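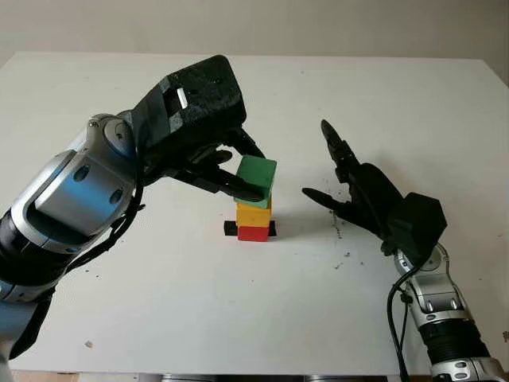

Zurstead Publishes First Results on Household and Shop-Floor Chores by Two-Armed Robots

This site uses cookies to measure traffic. By continuing to browse you agree to our cookie policy. Accept | Settings

PAIVA, May. Zurstead, a developer of software for two-armed robots, today published the first results of its Iner program, which asks whether machines can yet be trusted with everyday chores in the home and on the shop floor. The company's answer is that they can be trusted with a few, under supervision.

The program ran 1,000 trials at the Zurstead laboratory in Paiva. Tasks ranged from handling a short stack of colored blocks to folding hand towels, sorting fasteners into bins and clearing a table after a meal. A trial was scored as complete only if the robot finished without human help and within the time allowed. By that standard, 382 trials were complete.

Results differed sharply by task. Work with rigid objects of regular shape, such as wooden cubes, accounted for most of the completed trials. Towels were the weakest category. Fastener sorting fell between the two, and most failures there came when parts lay on top of one another in the tray.

"We have read many claims that the household robot has arrived, and our figures do not support them," said Ermelinda Arruda, director of the Iner program. "A person clears a table while thinking about something else. Our system still needs a known table, good light and an operator within reach of the stop button."

The report also records how trials failed. Dropped objects were the most common cause, followed by time limits and by cases in which one arm waited for the other and neither moved. Zurstead has revised its coordination software in response and will repeat the block and fastener tasks before adding new ones.

Shop-floor trials will continue at Hedine, a maker of cabinet hardware, where 2 workstations have been set aside for kitting and tray loading. Hedine employees will score the work using the same rules applied in the laboratory. Zurstead does not plan to offer a household product at this time.

The full report, including the scoring rules and a log of failed trials, is available on request from the Zurstead press office.

Related news
- Zurstead and Hedine Agree on Shop-Floor Trials
- Iner Program Releases Scoring Rules for Table Tasks
- Zurstead Expands Paiva Laboratory

Contact: Zurstead Press Office, Paiva | © Zurstead. All rights reserved. | Back to top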